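Assunto: Re: [cartazes] Cartazes pintados e a fidelidade ao filme

Caros colegas da lista,

agradeço a resposta à minha mensagem de janeiro. Peço desculpa pela demora e também pelo meu português, que não é a minha primeira língua. Escrevo devagar e com o dicionário ao lado.

Na última mensagem foi dito:

> O cartaz não deve contar o filme. Deve trazer a pessoa até à bilheteira. Quando o pintor recebia só duas fotografias e o título, é natural que inventasse o resto. Não compreendo por que razão se chama a isto um erro. Além disso, os exemplares da gráfica Maluleke são todos assim, e são os mais procurados.
>
> Pergunto também se alguém sabe distinguir a primeira tiragem de «Falo» da segunda. Tenho uma folha dobrada em quatro e não encontro nela nenhum número.

Começo pela primeira parte. Estou de acordo em que o cartaz não precisa de contar o filme. A minha dúvida é mais pequena. No cartaz de «Kilero» vemos um homem com chapéu branco, de pé num telhado, e atrás dele uma cidade a arder. Vi o filme duas vezes. Não há telhado e não há incêndio; a história passa-se quase toda dentro de um comboio, e o chapéu aparece só na cabeça de um passageiro que dorme. Isto não me incomoda como publicidade. Incomoda-me quando um catálogo descreve o cartaz e escreve «cena final do filme», como fez o catálogo da coleção Clarkico. Quem escreveu essa linha confiou na pintura, e depois outros copiaram a linha. Já a encontrei em três páginas de venda.

Por isso proponho que, nas nossas fichas, fiquem separados dois campos: o que está pintado e o que se passa no filme. Se não vimos o filme, o segundo campo fica vazio.

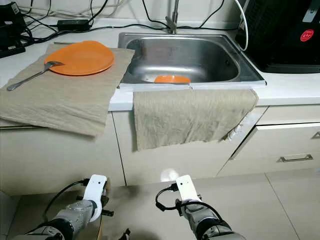
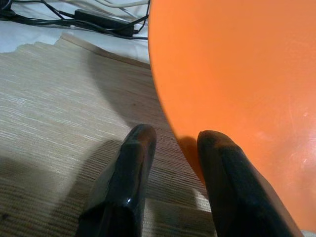
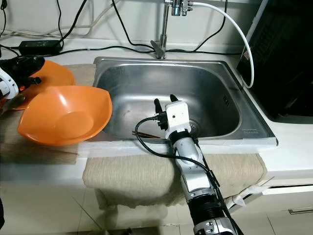
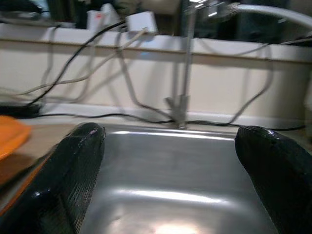
Passo agora a «Falo». Comparei a minha folha com outras duas, que pude medir com calma numa feira. A primeira tiragem foi de 3,000 exemplares (escrevo o número como está impresso na folha, com vírgula) e a segunda de 1,687. Na primeira, esta indicação está na margem inferior, à esquerda, em letra muito pequena, e muitas vezes desapareceu porque os cinemas cortavam a margem para caber na vitrina. Na segunda, a indicação passou para o verso. Se a folha está dobrada em quatro e não tem número em nenhum dos lados, eu mediria primeiro a margem de baixo. Na folha completa, ela tem 7 centímetros. Se tiver 6 ou menos, foi cortada, e neste caso é quase certo que se trata da primeira tiragem.

Existe ainda outra diferença, mas não quero afirmá-la com demasiada segurança. Nas folhas da segunda tiragem que conheço, o vermelho do vestido é mais acastanhado, e o contorno do «F» do título está um pouco deslocado para a direita. Pode ser apenas o desgaste de uma pedra ou de uma chapa. Também pode ser o sol. A minha folha esteve muitos anos numa parede virada a sul antes de eu a comprar, e o vendedor não soube dizer-me quantos.

Sobre a dobra: as folhas da Maluleke eram entregues dobradas aos cinemas da província e enroladas aos cinemas da capital. A dobra não diminui para mim o interesse da peça. Peço, no entanto, que ninguém tente passar a folha a ferro, mesmo com um pano por cima. Fiz isso uma vez, com um cartaz de uma comédia musical, e a tinta amarela ficou brilhante em toda a zona da dobra. Hoje guardo as folhas abertas, entre dois cartões sem ácido, e aceito a marca.

Tenho uma pergunta para quem conhece melhor as gráficas. No canto direito de «Kilero» há um pequeno sinal, parecido com uma andorinha. Pensei que era a assinatura do pintor, mas encontrei o mesmo sinal num cartaz de outro estilo, com letras bem mais pesadas. Será a marca do litógrafo? Ou do distribuidor? Se alguém tiver uma folha da coleção Clarkico em casa, agradecia que olhasse para este canto e me dissesse se a ave está virada para dentro ou para fora.

Até 15 de agosto posso receber as fichas corrigidas e juntá-las à tabela comum. Depois desta data vou estar sem computador durante algum tempo. Prefiro ficheiros de texto simples, porque o meu programa troca os acentos dos outros formatos.

Com os melhores cumprimentos a todos,

o colega das folhas dobradas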